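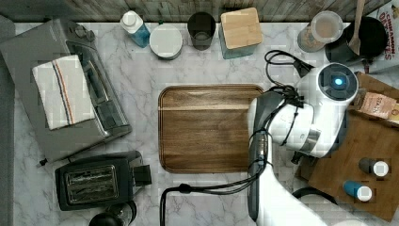 Slide 1. Kitchen counter with the wooden tray in the middle.

Speaker notes, "The counter is not a shelf"
Ysaline Delaunay, Takus home evening, Mar 24, 2023

Say good evening, thank Wanting Jiang for the room. Wait until the people at the back have found a chair.

Start with the slide. Leave it on the screen and say nothing for a moment. Then ask: where would you cut an onion on this counter? Let two or three people answer. Somebody will say "on the tray". Good, we come back to this.

First point: the things which plug in. In the slide they are all on the left, the toaster oven and the toaster close together. I like that they stay on one side. But please look at the towel, it is folded on top of the toaster oven. In my own kitchen I did the same for years. A towel must not stay on an oven when it is on. Give it a hook. (Corentin will have the hooks from Utitz on the table, show them, do not sell them.)

Second point: the row at the back. Blue liquid in a dispenser bottle, then a canister, a glass, a storage container, a jar, a pan or a pot with the spatula still in it, and cereal in the corner. A bottle of blue liquid and food are in the same row. My rule is that soap lives at the sink and food lives with food. The cereal box goes in a cupboard, it is tall and it falls easily.

Third point: the tray. It is empty, and it has the best place on the counter. A tray is useful when it holds the things you take every morning. It has a raised rim, so small things do not roll away. If you have nothing to put on it, stand it against the wall and you get your cutting place back.

Speak slowly here. In Rorkaston I went too fast and Abdelkrim had to make me signs.

Exercise, 25 minutes, groups of 3. Each group draws its own counter on paper and moves only one thing. Only one! People always want to move everything and then they are tired.

Questions. If someone asks about marble and stains, send them to Ramil Abella after the break, I do not know enough about it.

Next meeting is in May, subject is the drawers. Collect the pencils.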